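Flandville Leftover Swap Comes Back in January

ELLWOOD -- For immediate release
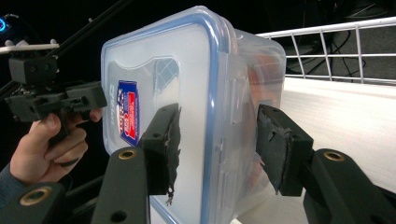

A clear food container with a blue-rimmed lid.

Hi, it's Shoshana Obi from the Flandville Leftover Swap, and I'm so happy to say we're back this January! We're setting up in the old Dirkow bakery on Prallstead Road, doors at 5 p.m., and we'll keep going until the soup's gone.

If you've never been, bring a dish you cooked too much of, put your name and the ingredients on the lid, and go home with somebody else's dinner. Last winter 181 households came through and we swapped some 3000 portions, which still makes me a little dizzy (I personally took home way too much lentil stew).

New this year -- a table just for kids' lunches, run by Jalen Marchetti, and 24 extra feet of fridge space on loan from Ellwood Grocers. Ziad Srour is bringing his flatbread again. Get there early for that one!

Entry is free and kids under seven need a grown-up with them. Please, no raw meat or home canning.

Press questions: Hooman Rezaei at the Flandville Leftover Swap desk, Ellwood Library, mornings only.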